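Witus Club Cricket Scorebook: README

Welcome! This is the ball-by-ball record of the Drirnau evening league, typed up from the paper books by Mavis Castellanos and Amos Delacroix, and we're so pleased to have it out in the open at last. There are 519 matches in it, all 20 overs a side, from 22 clubs.

Each match is one CSV file, one row per delivery. The columns are match_id, innings, over, ball, striker, bowler, runs, extras and wicket. Wides and no-balls get their own row, so an over can run past six (one of Ylva Amundsen's went to eleven, sorry Ylva!).
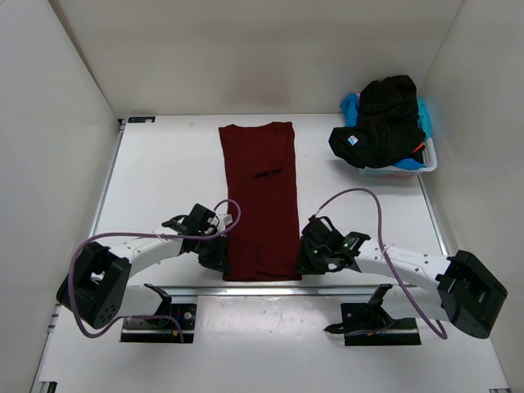

How are abandoned matches marked?

They have "NR" in the result column of matches.csv, and whatever was bowled before the rain is still in the delivery file.

Version 2 fixes the swapped initials for Jalen and Lucinda Halvorsen, who opened together for Ayala all through June and got each other's runs. Fielding positions are still patchy in the older books.

Use it for anything you like, and please credit the league. If you spot a wrong total, send us the match_id and the over. We love getting those!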